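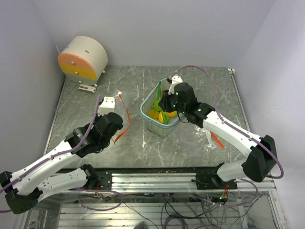

Robotics Elective, Spring Report
Product Review: Troseo Two-Arm Tabletop Kit
Anselmo Moya and Savvas Kokkinos, Elbridge
Turned in 5th April

What we were asked to do

Pick a kit a school lab could buy, use it for a real task, say whether it's worth the money. We picked the Troseo two-arm kit, sold through Storport. List price $1218 with both arms, rail, grippers, wrist cameras and the cables. Table and walls not included. The school's copy was ordered in January and came in two shipments, the second one late, so our testing time got short. Sections 4 and 5 of the outline are merged for that reason, sorry Ms. Cabello.

Assembly

Manual says one afternoon. Took us three. The arms come mostly built, that part is fine. The slow part is the rail. The extrusions go together with sliding nuts, and if you put the left mounting plate on before all the nuts are in you have to take it off again. Page with this warning comes AFTER the page where you mount the plate. We did it wrong and then so did the group after us.

Cables are the other thing. Purple ones run along the outside of each arm and hang in loops at the joints. You need the slack or the wrist can't turn all the way, but too much slack and it catches. No clips in the box. We used hook and loop strips for a week and then took them off again because they kept sliding down to the elbow.

Everything else hangs under the rail, boards and connectors too, and there's no tray or cover for it. For a school lab I would want a cover.

Software

Installed first try on the lab computer. Calibration is a wizard, you move each arm by hand to the poses on screen and press next. Good. If one arm loses power you have to redo both, not good. Savvas wrote a script that saves the last calibration and loads it back, it's in the appendix, other groups can use it.

Control is by leader arms or by recorded motions. We only tested with leader arms. The delay is small enough that you stop thinking about it after a few tries. Left hand is harder for both of us (both right handed).

The task

Packing toy produce into a zip-top bag. One arm holds the bag, other arm takes a piece out of the basket and puts it in. We chose it because the Storport page says the kit is "ready for soft and flexible goods" and we wanted to check that claim. Rigid blocks would have been easy and would tell you nothing about a second arm.

Bags are the clear kind with a red zipper line. The colored line helps a lot when you drive from camera view, the plastic itself is nearly invisible except for glare.

A try counted as good if one toy ended up in the bag and the bag was still in the gripper. Letting go of the bag = fail. Knocking the basket over = fail. No time limit, we didn't have a good way to pick one.

Results

40 tries total, split evenly between us. 32 good, 8 fails. Most of the fails were the bag slipping. The basket never went over, which suprised us both.

Order matters. Early tries were worse, so part of the result is us learning and not the kit. We should have done practice runs first and thrown them out. Put that under things to fix.

Grippers

This is the part of the kit we have the most to say about. Fingers are black with a scooped inside face. On round stuff they're great, the lime basically falls into place. Long things like the banana are OK if you take them near the middle. Take one by the end and it swings.

Thin film is where the scoop works against you. The contact is mainly along the edges, so the plastic is held on a line and not on a surface. Grab the film low and it creeps out when the other arm pushes a toy in. Grab right on the zipper and it holds better, the seal is thicker and gives the fingers something to bite. We changed to zipper-only grabs partway through and the slipping mostly went away.

Also the fingers scuff. Pale marks and dust on the inner faces, and once they're dusty they grip worse, we think. Did not test that properly. Troseo sells replacement fingers but only in pairs, and we couldn't find rubber pads for them anywhere on the store page. 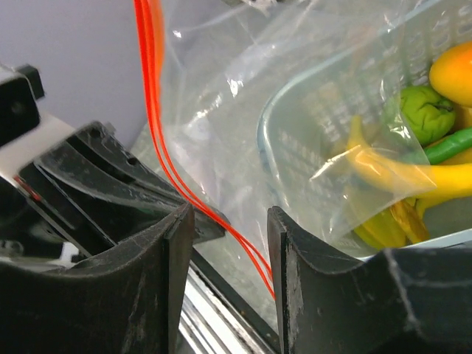 Savvas disagrees with part of this and wants it in the report: the fingers are fine, the problem is that you can't feel how hard you are squeezing. The leader handle has no feedback so you either close all the way or guess. If I close all the way every time the bag stays put, and I never once lost it doing that. I would spend the money on force feedback before I bought pads.

Fair point and it does match our notes, his half had fewer slips than mine. But closing all the way also heats up the gripper motor. The software gave a temperature warning twice during long holds. So for a class period I still say pads.

Cameras

Wrist cameras are the best thing in the box. Sharp, wide, and low enough that you see between the fingers. The downside is the fingers take up the whole bottom half of the view, so anything directly under the gripper is a guess until you back off. You get used to it. We kept the overhead view open on the second monitor for that.

Glare off the bags was a real problem in the afternoon. We turned off one row of lights and it was better. Plain light walls around the table also helped, before we had them the arms picked up people walking by in the background and it was just distracting to drive.

Reach and table space

Both arms mount on the front rail, so all the good reach is in the front and middle of the table. Basket goes near the center or you're stretching. The back corners are basically wasted for picking, you can park stuff there.

Arms do get in each other's way. With the bag held up by the left gripper next to the basket, the right one has to come in low and from the side, and its long link covers a lot of the front of the table. There's no collision check in the software version we had. You watch it yourself. We bumped the grippers together a few times, no damage, but the white bracket on the wrist is the first thing to hit and it sticks up high. I'd want it shorter. 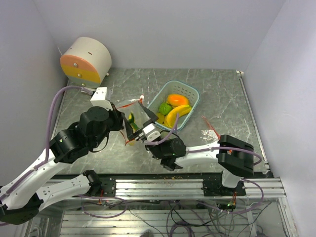
What worked for us was moving one arm at a time. Left arm first, get the bag where you want it, stop, take a breath. Then only the right. Slower but the bumps stopped. If both people in a group want to drive, one leader arm each is fun but you have to talk the whole time and it's not any faster.

Would we recommend it

Yes for our lab, with extras. Budget for cable clips, some kind of cover under the rail, and spare fingers. For the price we didn't find another two-arm set with wrist cameras included. The single-arm kits are cheaper but then somebody has to hold the bag by hand, and the bag was the whole point.

About "ready for soft and flexible goods" - partly true. It can do it. Ready is a strong word when you have to find the zipper trick on your own. Storport should at least put it in the manual.

Not for a first robotics class. Too many ways to get the assembly wrong and the manual doesn't catch you.

Things to fix if somebody continues this

- practice runs before the counted tries
- same bags every time, we ran out and switched brands
- write down where on the bag each grab was, from the start and not halfway
- test dusty fingers against clean ones
- try recorded motions, we never got to it
- sweep the table, crumbs get to the front edge and then into the rail

Who did what

Anselmo: assembly, results table, most of the writing. Savvas: software, calibration script, the other half of the tries, arguing. Appendix has the script and the parts list with the nuts in the right order this time.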